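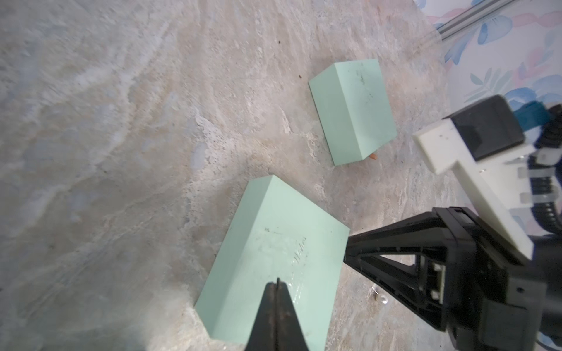 View premium

A view premium is the extra amount a buyer is said to pay for a house or flat because of what can be seen from it. The term is used by estate agents, valuers and sellers, and less often by buyers. It is usually given as a percentage of the price, though the way the percentage is reached varies a good deal and is seldom shown in the sales particulars.

Definition

In the narrow sense, the premium is the gap between the price of a home with a view and the price of the same home without one. The difficulty is plain enough. The same home without its view does not exist, and has to be put together on paper from other sales nearby. Those other homes differ in age, floor level, noise, parking and state of repair, and each difference has to be guessed at before the view can be blamed for whatever is left over.

In the wider sense, found mostly in advertising, the term covers any pleasant outlook: water, hills, a park, a church tower, or open sky above a retail park. Words such as "panoramic", "sweeping" and "uninterrupted" have no fixed meaning. "Partial" and "seasonal" are a little more useful to the buyer, the second generally meaning that the view depends on the trees having dropped their leaves.

Measurement

The most common method compares many sales at once and tries to separate out the effect of each feature. The best known attempt at this in the hill and lakeside market is the Civurville study, led by the valuer Henrike Engelhardt, which looked at 3,517 completed sales in and above the town of Civurville. It put the premium for a full lake view at 28 per cent and for a partial one at 12 per cent. Both figures have been quoted widely in sales brochures, often without the pages of cautions that went with them.

Engelhardt herself noted that homes with a full view were also larger, newer and more likely to have been refitted shortly before sale. The study allowed for floor area and plot size, but not for the quality of kitchens and bathrooms, which the sale records did not list. It also relied on the selling agents' own descriptions to decide which homes had a view at all. An agent who calls a strip of water between two chimneys a "lake view" will have made that home count as one.

A second method uses maps and ground heights to work out what ought to be visible from each building. Fukora, a firm selling such scores to lenders, gives each address a number for its outlook. The scores are consistent, which the agents' wording is not, but they take no account of which way the windows face. A house with a fine outlook from its back wall and no window in that wall may score well.

Use in selling

Agents tend to state the premium when a home is being sold and to say less about it when a neighbouring plot is being built on. At Trimadano, a hillside development of terraced houses, the upper row was marketed by the agency Holzer at prices well above the lower row, with the difference put down almost wholly to the outlook. The upper houses also had double garages and 2 bathrooms in place of one. How much of the difference belonged to the view was never set out.

Photographs add to the problem. Views are commonly taken from a balcony rail or a raised pole, and distant hills can be brought closer by the choice of lens. Visits arranged for a clear morning show the outlook at its best. Buyers who return on a dull January afternoon may think the sum asked rather high.

Legal position

In many places a view is not something the owner can keep. Buying a home does not usually bring a right to stop others building in front of it, unless a covenant or similar agreement says so. Planning rules may limit height or protect a particular skyline, but these are made for the public and can be changed. A premium may therefore be paid in full for something that lasts only until the next permission is granted.

Some valuers argue that the risk is already included in the price — buyers, they say, know that the land below may be built on and pay less as a result. There is little evidence either way. It would require buyers to have looked up the neighbouring plots before making an offer.

See also: Asking price; Comparable sale; Restrictive covenant; Right to light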